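Veddale Opens Curation Pool for Small Token Holders on the Talau Chain

FLANSKA, September. Veddale, the operator of the Hapeta community token, will open a delegated curation pool on the Talau chain on Monday. Holders can delegate stake to the pool and receive a share of the curation rewards it earns. Delegated tokens remain in the holder's account and can be withdrawn at any time, subject to a return period of 4 days.

The minimum delegation is 30 Hapeta. Rewards are calculated once per day from a snapshot of all active delegations and paid in Hapeta. Of the rewards earned, 85 percent goes to delegators in proportion to stake. The remainder is kept by Veddale to cover node hosting and the purchase of further stake for the pool.

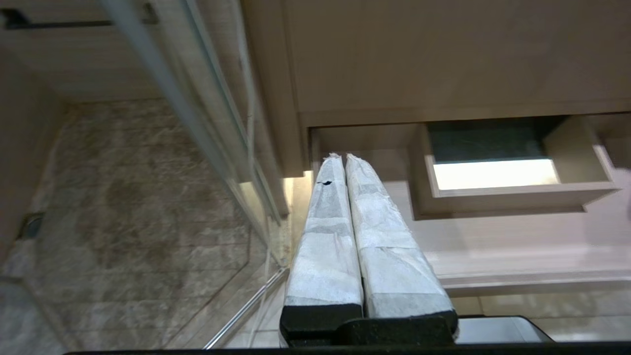

White wrapping on two gripper fingers.

A closed trial of the pool ran over the summer with 402 accounts. Two changes were made as a result. Payouts below the minimum transfer size now carry over to the next day and are no longer dropped. Delegations made after the daily snapshot are listed as pending until the next one, so that the balance shown in the wallet matches the balance used for the calculation.

Votes are cast by an automated account using a list of authors maintained by Veddale. The list is public and is updated weekly. Authors may ask to be added or removed through the form on the Hapeta front end. The voting account does not vote on posts published by Veddale itself.

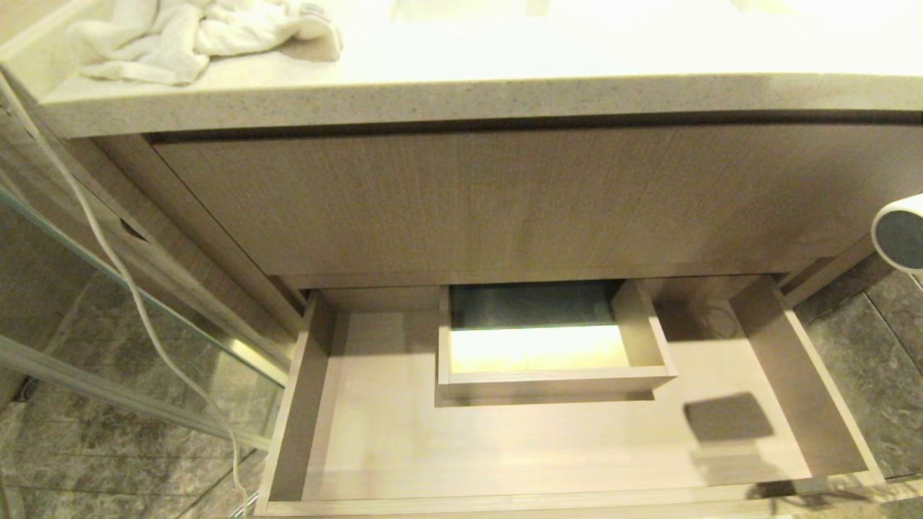 Page last updated: Monday, September

The pool contract and the payout script are published in the Veddale repository. Existing Hapeta stakers do not need to migrate. Stake that is already delegated elsewhere must be returned before it can be assigned to the pool.

Curation rewards vary with network activity, and no rate of return is guaranteed. The value of Hapeta may fall as well as rise.

Media inquiries: Veddale press desk, Flanska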